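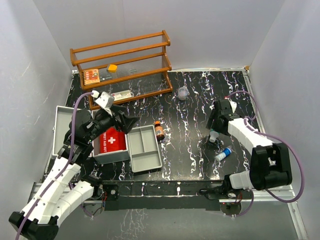 Malcolm Bunting wrote in to the club page asking why his team's left arm packs a first aid kit beautifully on Tuesday-style practice runs and then, in front of judges, behaves as if it had never met one. Fair question, Malcolm. Most of the answer is in how you teach the task, so this page goes through how we set up and record the medicine packing exercise in the Skunmont student club. You need two arms, a table, and more patience than you think you own.

Step 1. Pick objects that disagree with each other.
A pouch sags, a carton doesn't, a glass bottle wants to stand up and a tube wants to lie down. Good. If everything on your table is a cube, your robot will become very good at cubes, and you can enter it in a contest for toddlers. Keep one small cube anyway. You will want something easy at the end of a bad evening.

Step 2. Decide where things live.
Write down a home for each object before you record anything. Ours start on the shelf, in the open box, in the divided tray or on the bare tabletop. "Near the middle, sort of" is a home for a cat. Put small tape marks down if your tabletop allows it, and peel them off before recording, or the arm will learn to love tape.

Step 3. Give each arm a job.
The left arm works the box and the pouch. The right arm works the small stuff: caps, tube, bottle. They meet in the middle only when the task says so. Masanobu Kinoshita's first plan had both arms reaching for the same bottle, and we all learned what a gear sounds like when it is unhappy.

Step 4. Check the cables.
Swing each arm by hand, power off, through its whole reach. The cable should follow along with some slack. If it goes tight anywhere, fix it now. If it goes tight only behind the shelf, you will tell yourself you never go behind the shelf. You will go behind the shelf.

Step 5. Drive slowly, then record.
Hover over the object, stop, lower, close, stop, lift. Nanami Nishimura does this so slowly that people leave for snacks, and her runs are the ones we keep. Do ten or so for practice and throw them away. Then record 100 for real. Our October set went to 1798 before anyone noticed we had passed the number we agreed on, and Osamu Shimada wanted to push on to 2000 for the look of it. He was outvoted.

Step 6. Move things between runs.
Malcolm, this one is for you. If the pouch always sits in exactly the same spot at the same angle, the arm memorizes the spot. Then a judge nudges the box by a finger's width and your robot firmly grabs some air. Shift the box. Turn the pouch. Swap what's on the top of the shelf with what's underneath.

Step 7. Keep the bad runs, separately.
Name them something plain. Mitsuko Yagi keeps ours in a folder called "no" and writes one line on each. Over 11 of those lines say "tube rolled."

If your bottle keeps tipping, grip lower and close more gently before you touch any settings. The settings page comes next, once Osamu and I agree on what half of them do.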